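Trotting on a Tuesday budget, or how I spent my harness racing winter

16 December 2024

So the Tallwood meet wrapped up and I have been home with my feet up and a stack of programs I can't bring myself to throw out. A few of you asked me to write up how the season went, mostly (I suspect) because you want to know how much I lost. We'll get to that.

For anyone new, I'm a harness person. Trotters and pacers, the ones with the little two-wheeled cart behind. I grew up near a half-mile track and I have never warmed up to the big flat racing scene, with the hats and the forty-dollar parking. At Tallwood you park on the grass for free, you can stand close enough to the rail to hear the drivers yelling at each other, and the fries come in a paper boat that gives out before you finish. The grandstand went up in 1957 and I believe the seats are original. Bring a cushion!

I went into the meet with 300 dollars in an envelope. That was the whole thing, bets and fries included. My rule was that winnings went back in the envelope and when it was empty I was done until next year. I'd tried this once before and cheated with the ATM by the second week, so this time I left my card at home, and then had a bad moment at the gas station on the way back. Lesson learned, keep a twenty in the glove box.

The horse of the meet for me was Barkari. He's a six-year-old trotter, kind of plain, big ears, and he had been racing in cheap claimers since April without doing much of anything. I noticed him because he kept finishing fourth. Fourth, fourth, fifth, fourth, always closing ground at the end from an awful spot. If you only read the finishing positions he looked hopeless, but if you watched the replays he was getting stuck behind tired horses on the last turn almost every single time. Then he drew the inside post on a rainy evening and Nelly Escobar got the drive.

If you haven't seen Nelly drive, she is patient in a way that makes me want to chew my program. She'll sit third on the rail while everybody else is out there burning up the first half mile, and you think she's fallen asleep, and then a gap opens and she's through it. That's what she did with Barkari. He paid well enough that I yelled something I had to apologize for to the family next to me. They'd bet the favorite, Tredelora, who had led the whole way and got caught in the last few strides, so they weren't in the mood for me anyway.

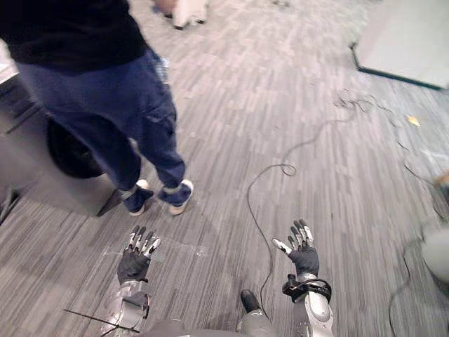
I should say something about Tredelora too, before I get emails. She's a lovely mare and faster than Barkari on any dry night, and I bet against her far too often out of pure stubbornness. She goes straight to the front and dares them to come get her, and over a half mile track with those tight turns most of them can't. I think she was beaten 3 times the entire meet. I had money against her in a lot more races than that, which explains some of what happened to my envelope.

The other thing that happened to my envelope was the trifecta. I know. I KNOW. Every year I say I'm sticking to win and place bets, and every year somebody in line ahead of me cashes a monster ticket and my brain goes soft. There was one night where I had the first two horses cold and the third one broke stride in the stretch. For the non-trotting people, breaking means the horse goes into a gallop, and then the driver has to pull him back until he's trotting again while the rest of the field sails by. My horse went from third to dead last in the time it took me to say his name. The ticket that did win paid 1653 dollars. I still have mine. It's in the kitchen drawer with the takeout menus.

What I did get better at this year was leaving races alone. When I was starting out I bet every race on the card, as if I'd been assigned homework. This time I went through the program at lunch, circled the races where I had a real opinion, and left the rest blank. In the blank ones I got a coffee or walked down to the paddock and watched them warm up. You can pick up a lot down there. I like a horse with his ears moving around who looks a bit bored with the whole business. I don't like one who's already sweated up and fighting the bit, and I really don't like a change of equipment I can't make sense of. I've been wrong on all of these, by the way, so please don't go mortgage anything.

Post position matters more than I used to give it credit for, too. On a big track the outside horses have time to find a spot. At Tallwood the first turn comes up so fast that if you're out in the seven or eight hole you either gun it and wear yourself out, or you tuck in at the back and hope. I started crossing out the outside posts unless the price was silly, and my notebook says that one change saved me a good bit.

I did get over to Lockwood for one afternoon as well, which is the nicer track if you care about heating. Bigger crowd, proper restaurant, screens everywhere. I had a decent club sandwich and no winners. The surface seemed faster to me and the closers weren't getting up at all, so naturally I'd picked nothing but closers. It took me until the seventh race to notice.

Final tally, since you've been so patient: the envelope finished with 41 dollars in it. For a whole season of evenings out, with the fries, I'm calling that a good deal. My sister says it's a weird way to do math.

Barkari is turned out for a rest now, and the word around the barns is he'll be back in the spring, maybe in slightly tougher company. I'm hoping they keep Nelly on him. If anyone is planning to go opening night, leave a comment and we'll find you a spot by the rail, down at the end near the tote board where the wind isn't quite so bad.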